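Section 7: Recovering from a wrist stop in the practice room

Applies to: Kustodis arm controller, Drolia simulator, two-finger gripper
Last revised: Jun 10, 2026

Use this section when the arm halts part-way through a move and the controller shows fault 708 or fault 901. Both leave the arm locked in its last pose. They have different causes and must not be cleared in the same way.

Fault 708 means the wrist has turned past its soft limit. It usually follows a target that was typed in by hand, or one copied from a room with a different base position.

Fault 901 means the controller has lost track of where the wrist is. The pose on the screen may not match the pose of the real arm.

CAUTION: Do not clear fault 901 while a real arm is connected and powered. The first move after clearing is made from the pose the controller believes it is in. At the Erkarcombe site this drove a gripper into a bench at full joint speed. Switch the arm to simulator only before going any further.

7.1 Before you start

1. Press the stop button on the pendant and leave it pressed.
2. Turn the mode key to SIM. The lamp beside the key goes out.
3. Check that nobody is inside the marked area. The arm can sag a little when the brakes change over.
4. Write down the fault number, the joint readings and the name of the job. The log keeps only the last 16 faults and drops the oldest without warning.

Note: If the lamp stays lit with the key at SIM, the key contact is faulty. Isolate the arm at the wall switch and report it. Do not carry on with this section.

7.2 Clearing fault 708

1. Open the job in the simulator and choose Load Last Pose.
2. Select the wrist joint only. Leave the other joints locked.
3. Jog the wrist back in small steps until the limit bar turns from red to white.
4. Choose Clear Fault, then Save Pose.
5. Find the target that caused the stop and correct it. If you skip this step the arm will stop at the same place on the next run.

7.3 Clearing fault 901

1. Choose Load Last Pose. If the simulator refuses, choose Load Home Pose and go to step 4.
2. Compare the joint readings with the ones you wrote down. Any joint that differs must be entered again by hand.
3. Open the wrist view and compare it with the pose of the real arm. A tilted view means the wrist is still turned. A level view when the real wrist is plainly turned means the readings are wrong — go back to step 2.
4. Open the fingers fully before you jog anything. A stored grip command can survive the fault and close them during the first move.
5. Jog the arm away from the nearest wall, one joint at a time. Stop if the view jumps or freezes.
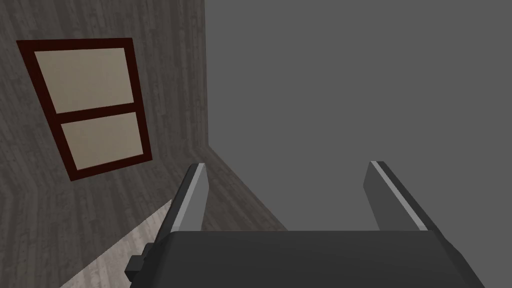

6. When the arm is clear, run Find Reference at the lowest speed.
7. Choose Clear Fault. If 901 comes back at once, restart the controller and begin again from step 1. Do not try more than twice.

Note: Collision checking covers the walls and floor of the practice room. It does not cover benches, cables or anything else you have on site. A move that passes in the simulator can still hit something.

7.4 Going back to the real arm

1. Run the whole job once in the simulator without a fault.
2. Turn the mode key to ARM and release the stop button.
3. Run the job at the lowest speed with one hand on the pendant.
4. If the real arm and the wrist view disagree at any point, press stop. Treat it as a new fault 901, even if no number is shown.

Controllers supplied with the Yoon wrist encoder may show fault 464 in place of 901. The steps are the same, but the encoder cover must be checked for looseness before step 6 of 7.3.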